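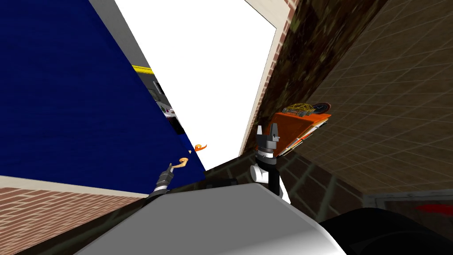

*Blau, Weiss und ein Streifen Backstein.*

Seit drei Monaten streiche ich meine Wohnung in Hollenstein, und ich muss zugeben, dass ich am Anfang gedacht habe, es dauert drei Wochenenden. Ich bin kein Handwerker. In meiner alten Heimat hat immer mein Onkel die Wände gemacht, und ich durfte nur die Leiter halten. Jetzt halte ich die Leiter und die Rolle gleichzeitig.

Zuerst zu den Wörtern, weil sie für mich fast schwieriger waren als die Arbeit. Im Baumarkt hat man mich gefragt, ob ich eine Dispersionsfarbe oder eine Silikatfarbe möchte. Ich wollte Blau. Dann kam die Frage nach der Nassabriebklasse, und ich habe höflich genickt und bin ohne Farbe nach Hause gegangen. Am Abend habe ich alles nachgelesen und mir ein kleines Heft gemacht, mit den deutschen Wörtern links und der Erklärung rechts. Mein liebstes Wort ist «Tiefgrund». Es klingt wie aus einem Gedicht, aber es ist eine dünne Flüssigkeit, die man auf die Wand streicht, damit sie nicht zu stark saugt.

Das Blau habe ich aus einer Farbkarte von Cenora ausgesucht. Auf dem kleinen Kärtchen war es ein ruhiger, dunkler Ton, wie das Meer am späten Abend. An der Wand im Schlafzimmer war es nach dem ersten Anstrich fleckig und viel heller, und ich habe schlecht geschlafen. Silvan Eder, mein Nachbar im Erdgeschoss, hat mir dann erklärt, dass dunkle Farben oft einen zweiten und manchmal einen dritten Anstrich brauchen. Er hat auch gesagt, dass man eine Farbe am Morgen und am Abend anschauen soll, bevor man sich ärgert. Nach dem dritten Anstrich war ich zufrieden. Am Morgen ist die Wand beinahe freundlich, am Abend sehr ernst – das gefällt mir.

Schwieriger war das Wohnzimmer. Hier habe ich mich für Weiss entschieden, und ich dachte, bei Weiss kann man keinen Fehler machen. Man kann. Es gibt warmes Weiss und kaltes Weiss, und neben dem Blau im Gang sieht das kalte ein bisschen aus wie im Spital. Den ersten Eimer habe ich für den Abstellraum verwendet. Der zweite hat 84 Franken gekostet und ist ein wenig gelblich, aber nur, wenn man es weiss. Mein Freund Gianni Fiore behauptet, er sieht keinen Unterschied. Er hat allerdings auch eine orange Küche.

Was ich gelernt habe, schreibe ich hier auf, vielleicht hilft es jemandem:

- Das Klebeband abziehen, solange die Farbe noch feucht ist. Ich habe es einmal bis zum nächsten Tag gelassen und danach die halbe Kante mit einem feinen Pinsel repariert.
- Den Rest im Eimer gut verschliessen und die Nummer vom Farbton auf den Deckel schreiben. Meiner heisst 2368.
- Die Rolle über Nacht in einen Plastiksack wickeln. Man muss sie dann nicht jeden Abend auswaschen.
- Schalter und Steckdosen abdecken, auch wenn man glaubt, dass man vorsichtig ist.

Offen ist noch der Gang. Unter der alten Tapete ist ein Stück Backstein zum Vorschein gekommen, und seitdem überlege ich, ob ich es zeigen oder verputzen soll. Silvan ist für Verputzen, Gianni ist für Zeigen, und meine Mutter hat am Telefon gefragt, warum ich für eine kaputte Wand Miete bezahle. Der Vermieter ist mit beidem einverstanden, wenn ich es selber mache. Ein Maler hat mir eine Offerte über 3000 Franken für den ganzen Gang geschickt, mit Decke und Türrahmen. Das ist sicher ein ehrlicher Preis, aber für mich im Moment zu viel.

Ich habe also beschlossen, bis im Mai zu warten. Dann kann ich beim Arbeiten die Fenster offen lassen, und bis dann stehen die Leiter und der Tiefgrund bei mir neben der Wohnungstür. Wer Erfahrung mit altem Backstein hat, darf mir gerne in die Kommentare schreiben – besonders, womit man ihn reinigt, ohne dass er bröckelt.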